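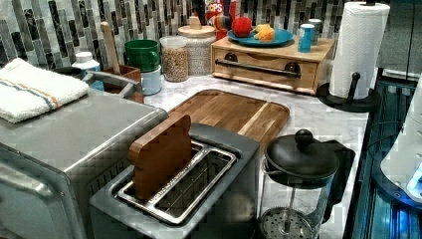
Practice Kitchen Reopens at Winbridge

The Winbridge Center is pleased to announce that its practice kitchen is again open to members. The counter has been set up for breakfast skills, with a toaster oven, a two-slot toaster and a French press. Toy foods and a wooden slice of bread allow new members to learn each step before they work with real food.

Sessions last 90 minutes and are limited to four members. Participants are asked to wipe the marble after use and to return plates and cups to the top of the bread box – towels may be left for the staff to launder.

Members who wish to reserve a place should contact Celeste Cardoso at the front desk. The spring schedule will be posted in March.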